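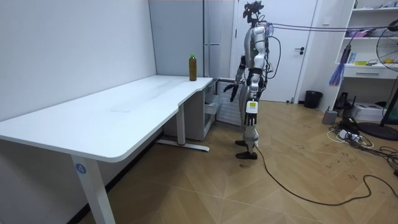
ok quick update from Vuvholm before my break ends. week three with the Zureo unit on the Disow job

1/ desk clearing used to be the last job of the shift, whoever drew the short straw. now it's the robot's. mostly. 100 desks is the target by December, we'll see

2/ hours: none cut so far. rosters changed tho, one of us stays back to watch it. paid at the higher rate, union got that in writng

3/ what I miss is the yarn while wiping down. now its you and a tablet

4/ colour codes on the bottles have to match the list or it just stops. 45 min lost Monday

5/ Enache want feedback by Friday. mine is: ask the cleaners first next time

back on, bye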